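12 Nov 2020, Stutbridge, back bench

Lid task, second batch. We now have 405 usable episodes out of the 1698 the Pulano people want, so I shall be lifting lids well into the new year. Possibly June.

Nelu Bălan drove the arm this morning and I did the labels. His grasps are tidier than mine. Mine go in the set anyway: the last model only ever saw tidy ones and fell to bits when the pan was turned a little.

Changes from yesterday: fruit gets moved after every episode, pan handle after every fourth. Please write down which, in the sheet, in words. "Same as before" has cost me an afternoon.

Threw out 4 where the recording stopped early. Kept the ones with a second try at the knob, tagged "retry".

To do: ask Stefanou about disk space. Again. 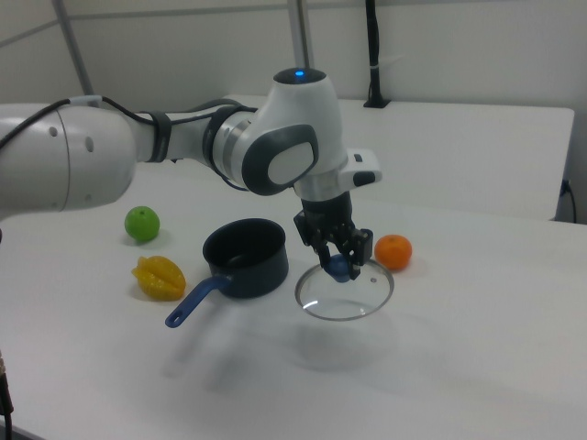

Lid task: knob gripped, lid held just off the table, pan open beside it.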